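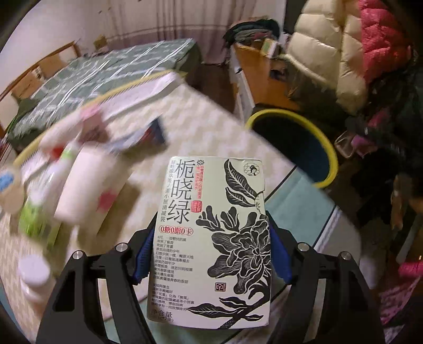 Photo: Uibo Robotics Club

The Uibo club's household objects project passed its halfway mark in June 2023, with 1,704 recordings now saved and checked. Students use a hand-held gripper with blue rubber finger pads to pick up everyday items at home — tea cartons, bottles, jars — and each pickup is stored as a short clip. The target is 2,058 clips by the end of term, and the first 2,000 will go to the Virkus team for training their arm.

Two grippers are available to borrow. Please sign them out in the Nastesier room and charge the camera before you bring it back. Cartons should be held upright and squeezed lightly. Clips under five seconds will be left out.

The next build session starts in September.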